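Gronach Flower Frog, Large
Reviewed by Wilma Jardine

For years my arrangements have leaned to one side like guests at the end of a wedding. The Gronach is a brass disk with 143 pins, and it costs 11 dollars, so I gave in.
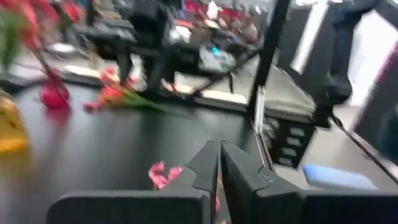

It holds tulips and anything woody. Fake stems are another matter – the wire skates off the pins and the whole lot flops. The suction base let go of my shallow dish after 5 days. The instructions suggest "firm confidence."

Fine for real flowers. For silk ones, buy a vase with a narrow neck and keep the change.
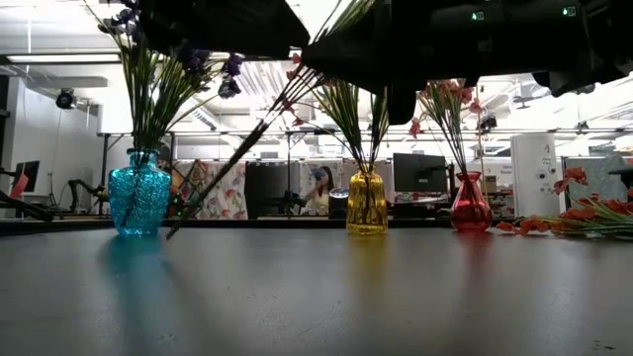

Artificial flowers in colored glass, the blue vase at left and the amber in the center.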